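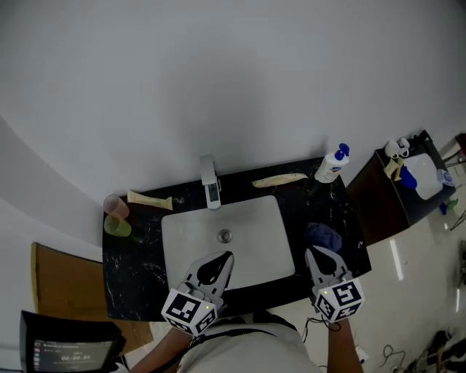 Ruoxi Yin
Rig maintenance, Dirkico

Tlapale hand-held gripper pair: setup and care notes
Last revised 7/23/21

What this covers

These notes go with the Tlapale bathroom recordings. They cover the two hand-held grippers, the marker cubes, the cables and the recording screen. Camera calibration has its own file, calib_notes.txt, kept by Cyril Mellor.

The set holds 114 recordings made in March. Of those, 28 are at a vanity with an undermount basin and a single-lever faucet. The rest are split between kitchens and laundry rooms.

Before a session

Put the left and right grippers on the same sides every time. The two bodies are the same gray and the cutouts have the same shape, so go by the cube number in the session sheet and not by looks. We swapped them once and had to relabel eight recordings.

Check that the small green light on each cube is on. If one is dark, reseat the cable at the cube end first, then at the hub. Replace the cable if the light still drops out when you bend it near the plug.

Wipe the cube faces with a dry microfiber cloth. No alcohol – it lifts the black print at the corners. A cube with a worn or scratched face comes off the rig and goes in the Jornus box for reprinting.

Start the timer on the recording screen and let it run a few seconds before the first move. Stop and restart if the readout sticks.

Working at a sink

Marble and glossy tile both throw glare. Turn off any light directly over the basin if tracking gets jumpy, and note it in the sheet.

Keep the power strip on the floor well away from the vanity, and run the cables behind the operator. The thin cable at the right gripper needs enough slack to reach the far corner of the counter. Tape it to the forearm if it catches.

The grippers are not sealed. Resting one on a dry countertop between moves is fine. If water gets into the cutout, unplug, open the jaw plate and leave it apart overnight.

Jaw care

Jaw screws are checked after every 300 grasps, going by the log. Snug them by hand with the short driver. If the jaws close unevenly, loosen both sides, close them on the Zaltance gauge block, and tighten from the back screw forward.

Don't oil the slides. Dust sticks to it and they end up slower than before.

Known problems

Left gripper: slight play in the jaw at full opening. Has not gotten worse since March.

Right gripper: cable has been replaced twice at the same spot. A longer strain relief is on order.

Recordings with a cube hidden for long stretches are marked "occl" in index.csv. Those have been left in.

Send fixes to this file to Ruoxi, with the recording number if there is one.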